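Setting Out and Nesting Your Bowls and Cups

1. Lay your cloth first. I like a dark green one — the bright plastic really shows up on it, and it keeps things from sliding (my own find!).

2. Start with the blue bowls and put the smaller one underneath. 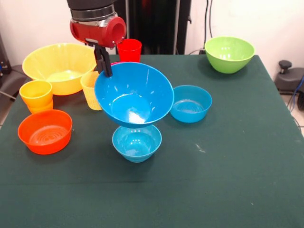 Go slow and let the big one settle by itself.

Note: keep the cups apart from the bowls until you know what you've got.

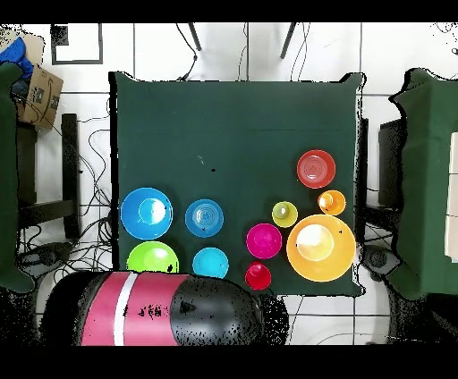

I always do the widest bowls next, then fit the little cups in wherever there's room.

Caution: don't press nested cups down hard, they stick!

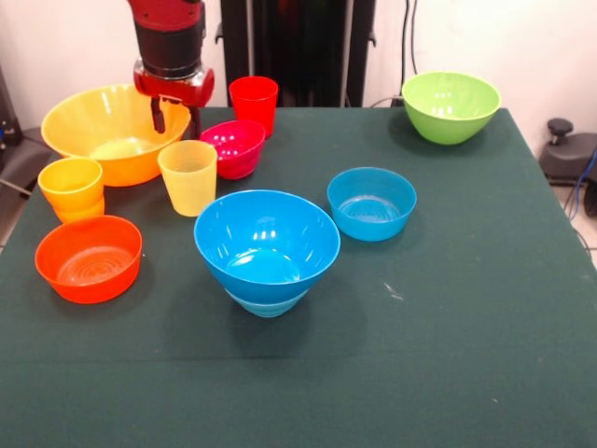

3. Put the stacks away, biggest at the bottom of the cupboard.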